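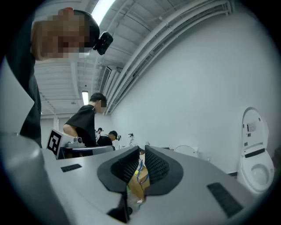 Search this book Enter keyword

Chapter 3
Rivers and the Towns Beside Them

Before you read this chapter, think about the place where you live. Is there a river near it? If there is, the oldest streets are probably close to the water. For a long time a river gave people drinking water, fish, and a way to carry heavy goods. A cart on a bad road could take only a small load, but a flat boat could carry much more with the same number of workers.

In this chapter we study the town of Prendinau, which stands at the place where the small river Rosta joins a larger one. Such a place is called a confluence. The first houses were built on the high bank, over 800 years ago, and the low bank was left for grass and animals. The people knew that the low bank goes under water in April, when the snow melts in the hills.

Later the town grew and the high bank became full. Families with less money began to build on the low side. They put their houses on stone bases and kept their grain on the upper floor. Some of these stone bases can still be found in the street that leads to the Dunbar bridge, although the houses on them are newer.

The bridge changed the town again. Before it, all goods crossed by ferry, and the ferry could not work when the water was high. After it, the market moved from the church square down to the river. You will see on the map in Section 2 that the widest street of Prendinau does not go to the church. It goes to the bridge.

We will compare Prendinau with Fokov, a town on the same river but farther down, where the valley is wide and the water moves slowly. Fokov has no high bank. Its people had to build walls of earth, called levees, and to repair them every year after the flood.

Key words: confluence, bank, ferry, levee, flood plain

Before Section 1
Find a map of your own area. Mark the oldest part of the town and the nearest water. Measure the distance between them and write it in your notebook. You will need this number again at the end of the chapter.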